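A Morning at Skeria Bakery

I finally made it over to Skeria on Tuesday, after months of Ifigeneia Giannakopoulos telling me to come see the place for myself. She runs the job training side of the bakery, and the open house started at 9 a.m., so naturally I showed up hungry.

Skeria has 23 people on the payroll right now, and most of them came through the training program for adults with disabilities. Digby Ruddock was on the front counter when I walked in. He talked me into a cardamom bun (it didn't take much!) and told me he started out on two short shifts a week and now works four full days. He likes the regulars best. He's not so crazy about the mop.

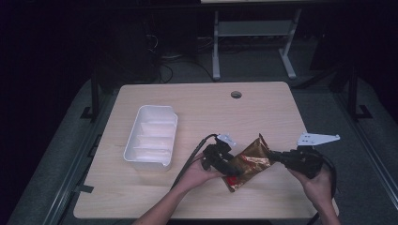 After coffee we all squeezed into the back office, where Golshifteh Kermani went over how the job coaching works. Every trainee gets a coach for the first 17 weeks, and then the coach slowly backs off – some folks want a check-in every Friday, and some are happy to be left alone. I asked about pay, because I always do, and everyone gets the regular hourly rate from day one, trainees included.

They're hoping to open a second shop in February, over by the old Kason building, and applications are open now. I took a flyer for my nephew and a box of rolls for me.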